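Hutlow depot begins stripping retired desktops

Dismantling of 152 retired desktop computers began at the Hutlow depot on Wednesday. Memory is removed first, then the processor, and each board is logged before the chassis goes to scrap metal.
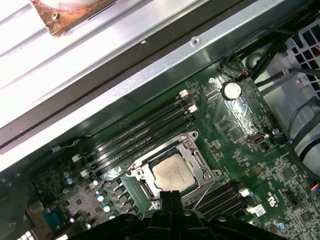

Coin cells are collected separately — they are not accepted in the mixed metals stream. Ronja Sandberg, who manages the depot, said tested parts would go to the Plesby repair centre in December.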